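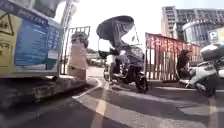
Saha errands set – README

Last touched 7/19/25 by Naima. Ask Odette Lemaire for access, not me, I only keep the files tidy.

What it is

Outdoor clips for one chore: go out of the gate, fetch a small thing, come back. Bread, post, a bag of shopping. Everyone files this under delivery but at home it's a chore like any other and we wanted to know if a machine can do it yet. Short answer – not on its own. Long answer below.

815 clips. Mostly the road outside the gate, plus some pavement and a bit of courtyard. Indoor work (folding, dishes) is in the Lumetham set, don't mix them, the labels clash.

What the robot has to cope with

Scooters, mainly. They cross right in front, left to right or the other way, and a lot of the time with a big umbrella canopy fixed over the rider. Off the shelf person detector sees legs and not much else. The canopy goes down as "parasol", which the planner then treats as street furniture. Bad.

Boards stood on the pavement with someone behind them. Half a head of hair showing. We label these as person, occluded, even if only the hair is in view.

Bright sky, hard shadow on the asphalt. Early planner braked for shadows. Better now, still does it at the kerb.

Curved kerbs. The white kerb line and the yellow road lines get swapped if the light is bad.

Labels

rider – person plus vehicle, one box
canopy – own box, linked to the rider by id
person_occ – see above
gate – open or shut, leave blank if you can't tell
kerb, road_line – polylines
sign – box only. We don't transcribe text, too much of it is unreadble and guesses got in last time

Splits

By place, never at random. 15 places, 8 for training, 7 held back. If you reshuffle, your numbers mean nothing and Golshifteh will say so in the review.

Where things stand

Walking there and back on an empty pavement: fine.
Crossing with scooters about: it waits. And waits. Longest was up to 15 minutes before Phyllis Fairclough walked it over herself. Counted as a fail.
Picking the bag up: works if the handle stands up, poor if it's flopped over.
Getting back through a gate that has swung shut: no.

So a person still goes along every time, and at that point they could of fetched the bread. Still useful for carrying heavy stuff.

Known problems

Canopy ids drop when two riders overlap. Fix by hand for now.
Some clips labelled twice, Marjorie Lambert has the list.
Sign boxes on roadside kiosks are sloppy – one box round the lot in older clips, one per panel in newer ones.
October batch not in yet.

Use

Research and teaching only. Faces and number plates to be blurred before anything goes outside the group, run the script in tools/ and then check by eye. Tell us if you find one we missed.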